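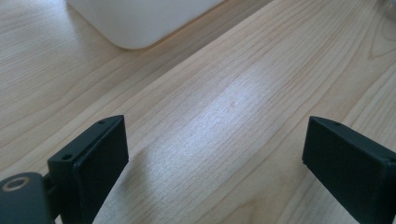 Can a machine wipe down a table yet? (or do any real chore)

Last updated: 2018-01-20

pandpaul
Okay, so this came up at dinner and I got outvoted, and now I need backup. My claim is that no machine you can buy today, or see in a lab, does a normal household chore start to finish without a person standing next to it. My brother-in-law says that's already old news because his vacuum does the whole downstairs. I say the vacuum does the middle of the downstairs and he does the chairs, the cords and the corners. Who's right?

ninebolt
You are, mostly. I've had a robot vac since September and I spend more time getting the floor ready for it than I used to spend vacuuming. I still like it though! It goes under the bed and I don't.

Fairweather_shop
Going to disagree here. I run a small cabinet shop and "chore" covers a lot of ground. We've got an arm on the sanding station that does flat panels all day long, 395 of them last month, and nobody stands next to it. Somebody loads the rack and somebody empties the rack. If that's not doing a chore I don't know what is.

pandpaul
Loading the rack and emptying the rack is the chore, man. The sanding is the part in between.

Fairweather_shop
Tell that to my shoulders. I sanded by hand for nine years.

mudroom
I think people pick the wrong tests. Everybody wants to see laundry folded, because it looks hard. I'd be more impressed by something boring like picking up one crumb off a shiny table. Wood with a clear finish throws a glare right where you need to look, and half the time I can't tell if a speck is a crumb or a nick in the top until I run my finger over it. A person does that without thinking. What does a two-finger gripper do? Pinch at it?

stustley_gal
It would not pinch at it if it had any sense. You'd use a cloth, or suction. This is the thing that bugs me about these threads, everybody imagines one claw doing everything like it's a cartoon. I don't pick up crumbs with pliers either.

mudroom
Fair, but then you need a machine that puts the claw down and gets the cloth, and knows when the cloth is dirty, and rinses it, and doesn't knock the white appliance off the end of the table while it's at it. We're right back at pandpaul's point.

ninebolt
Rinsing the cloth is where I'd bet against all of them. Also wringing it out! Try explaining to somebody how hard to wring a rag. My mother tried for years.

Fairweather_shop
On the glare thing, I'll back mudroom up. We had a camera on the line to spot scratches in clear-coated maple and it flagged every reflection as a defect until we moved the lights. Then it started flagging the grain. Anything with a big swirl in it, where the lines loop back around, it wanted to reject. Those are the nicest boards! We fixed it in the end, but it took three weeks of fiddling and it only works under those lights in that spot. Your kitchen has a window in it and the sun moves.

stustley_gal
Okay but it got fixed. That's my argument. Three weeks isn't very long.

pandpaul
Three weeks for one spot under one set of lights. Multiply by every table in Pandstead.

tudstead_tom
Has anybody priced this stuff? I looked at a little tabletop arm, a hobby one, and it was $1,251 before you add a gripper or a camera. For that I can have a person clean my whole house for a good long while, and she notices when the faucet drips.

stustley_gal
My dad's first microwave cost a fortune too, and people said what's wrong with the stove.

tudstead_tom
The microwave heated the soup on day one, though. Nobody had to stand there moving the lights for it.

mudroom
I'd take a machine that only clears the table. Not wipe, only clear. Cups to the sink, mail to the basket, leave the white thing at the top alone in case it's plugged in. If one of the labs shows me that in a regular kitchen they haven't set up first, I'll change my vote.

Fairweather_shop
I'd say ten years for that. Shops will have it sooner because we can bolt everything down.

ninebolt
Ten years is what they told me in high school — I'm 51.

pandpaul
Sending all this to my brother-in-law. He says the vacuum is stuck under the couch right now and that it doesn't count.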